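4.2 Folding on soft surfaces

Garments in the Plernia homes were most often folded on the bed (Figure 3).
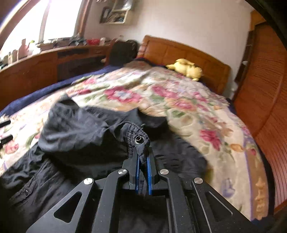

Valentin Stanciu, commenting on an earlier draft, objected that a bed is a poor place to fold, as a thick quilt gives way under the hand and creases return. We retain the category, which covers 19 of the 237 recorded episodes.

Figure 3. Black garment with a round snap button, spread on a floral quilt.

Thin fabrics were coded separately from knitwear in both rounds.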